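3.2 Collecting demonstrations by remote control

All demonstrations were recorded at the Idovdale site in April with the Testura arm. The operator sits with their back to the table and drives the arm through the Bavcombe hand controller, seeing only the wrist view on a monitor. We chose this setup so that the person and the trained policy work from the same picture. An operator who can look directly at the table tends to use depth cues that the policy never receives.

Each session covers 40 demonstrations and is split between 2 operators. A demonstration is capped at 600 control steps; longer attempts are discarded and repeated. Before recording, each operator is given a short practice period, which is not logged. The operator is told which object to pick up but not how to approach it, so the choice of grasp - across the short side, along a fold, from one end - is left open.

The objects differ in how they respond to the fingers. Foil is stiff but creases, and glare can hide its outline. Cloth gives way and offers no fixed shape to aim for. Long objects can lean or turn once they leave the table, which matters when they must be placed on a plate.
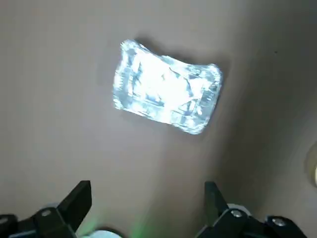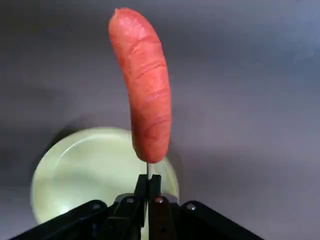
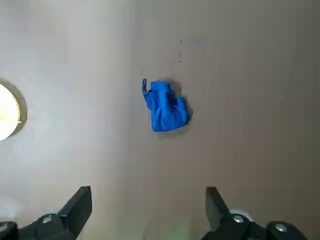 Figure 3. Wrist views from remote-control demonstrations. First: foil packet, fingers open. Second: sausage held upright above the gripper, with the green plate behind it. Third: folded blue cloth, fingers open.

3.3 Trimming and labeling

Raw recordings contain pauses, mostly at the start and just before the fingers close. We remove idle steps at the start only. Pauses before closing are kept, as cutting them produced a policy that closed too early on cloth. Finger commands are stored as continuous values and are not rounded to open or closed.

Each recording is then marked as success or failure by the operator who made it, and the mark is checked against the final wrist view with the Chraibi labeling tool. Failed attempts are stored but left out of training, except in the comparison reported in Section 5.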